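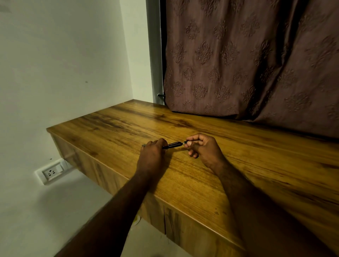 Kevser Güneş
Staff Writer

12/25/20

Martin Adberg answers letters at the kitchen table, usually before seven in the morning, when the house is quiet and the phone hasn't started. He has been doing it since August of last year. By his own log, a green ledger he bought for household bills and never used for them, he has sent 485 letters in that time.

All of them were written by hand. He retired from a job in freight scheduling, where he typed all day, and he said he had no wish to type any more.

"I had forgotten how to do it," Adberg said. "My first letter was to my sister and she called me up and asked what half of it said. I had to read it to her over the phone. So we had the phone call and the letter, both."

He writes to 44 people on a regular basis. A few are family. Several are men he worked with at Bilgin Freight, where he spent 30 years. The rest came to him through the Ditier Letter Circle, a small pen pal group that matches adults by mail and charges nothing beyond postage. New members fill out a card with their name, their address and a few lines on what they like to talk about. Adberg wrote "trains, soup, weather" on his.

"I got a lot of soup people," he said.

One of the soup people is a retired school nurse who sends a recipe with every letter and wants to know how it came out. He has made most of them. He said the split pea was good and the one with turnips was not, and he told her so. She wrote back that he had probably undercooked the turnips.

The circle has grown this year. Adberg said the list he got in the spring was two pages and the latest one is seven. He thinks people were stuck at home and wanted something in the mailbox besides bills. He also noticed that the letters got longer. People who used to fill one side of a sheet were sending three or four sheets, and some were writing again before he had a chance to answer.

"You could tell who was by themselves," he said. "They didn't say it. They told you what they had for lunch, and then what they had for dinner, and then what was on TV. I answer those first."

His wife, Ruth, does not write letters. She handles the stamps. She buys them by the roll and sorts them in a tin by price, with the extra-ounce ones on the left. She said the mail carrier has asked twice whether they are running a business.

"I told her no, we're losing money," Ruth Adberg said.

He is particular about paper and less so about pens. The paper is a plain cream sheet from a stationery brand called Joko, which he orders in bulk because the local store quit carrying it. It takes ink on both sides without showing through. The pens are whatever is in the drawer. He tried a fountain pen for a month, a gift from his son, and went back to the cheap kind after he put his sleeve through a page to a woman in Nebraska.

"I sent it anyway," he said. "I drew an arrow and wrote 'sleeve.'"

Adberg does not make drafts. If he gets a word wrong he crosses it out and keeps going. He dates each letter at the top, numbers the pages, and reads the other person's letter again before he starts so that he can answer what was asked. That last part is the one he recommends to people who want to take it up. He said most of the letters that disappoint him are fine letters that could have gone to anybody.

He keeps what he receives in shoe boxes in the hall closet, filed by last name. Two of the people in the boxes have died. In one case the daughter wrote to tell him, and mentioned that she had found his letters in a stack beside her father's chair. She asked if he would like them back.

"I said keep them if you want them, and if you don't, that's fine too," he said. "She kept them. Then she wrote me again in the fall, so now I write to her."

Asked what he writes about on days when nothing has happened, Adberg said he goes outside and looks at something. Last week it was the neighbor's gutter, which has been hanging by one bracket since the wind came through. He got most of a page out of it, including his opinion of the bracket.

Holiday cards are a separate matter. He finished those early in the month and does not enter them in the ledger. He said a card with a name signed at the bottom is not a letter, although he put a few lines in each one, and in his sister's he printed.

The Ditier circle takes new members year round. Adberg said he has room for two or three more, and he would like one of them to know something about trains.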